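NOTA DE PRENSA

Mamska publica su guía de buenas prácticas para celdas robóticas de montaje de ordenadores

Sábado, 5 de noviembre de 2022

Ya se puede descargar. La guía de Mamska para el montaje y desmontaje robotizado de equipos de sobremesa, segunda revisión, gratuita para talleres e integradores. La primera salió en febrero y se quedó corta en dos temas: bandejas de piezas y zócalos abiertos.

Lo principal: bandeja fija junto al chasis, cada pieza en su sitio. Zócalo del procesador abierto solo el tiempo imprescindible. Cables recogidos antes de que entre la pinza, no despues.

Chasis tumbado, zócalo sin procesador, bandeja a la izquierda.

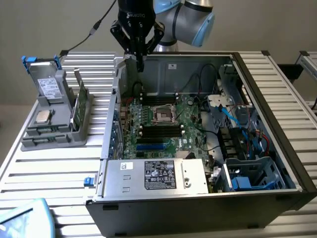
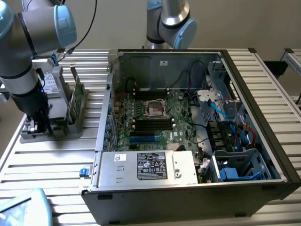 El texto recomienda además parada de emergencia al alcance de la mano, velocidad reducida dentro del chasis y registro de fuerza en cada inserción de memoria. Revisión de dedos de la pinza cada 1.000 ciclos, cambio a los 2.000. Nada de esto sustituye la evaluación de riesgos de cada instalación, que sigue siendo obligatoria.

«Pedíamos 3 hojas, no un manual. Casi lo conseguimos», comenta Kristaps Mets, responsable técnico de la guía. Rochelle Henare, de Plumunis, se encargó del capítulo de descarga electrostática: pulsera, superficie a tierra y comprobacion al inicio de cada turno.

Akinola y Mondov aplicarán el documento en sus celdas desde febrero. Comentarios y correcciones hasta final de mes, por el formulario de la web de Mamska. Versión en inglés, en preparación.

Contacto de prensa: departamento de comunicación de Mamska.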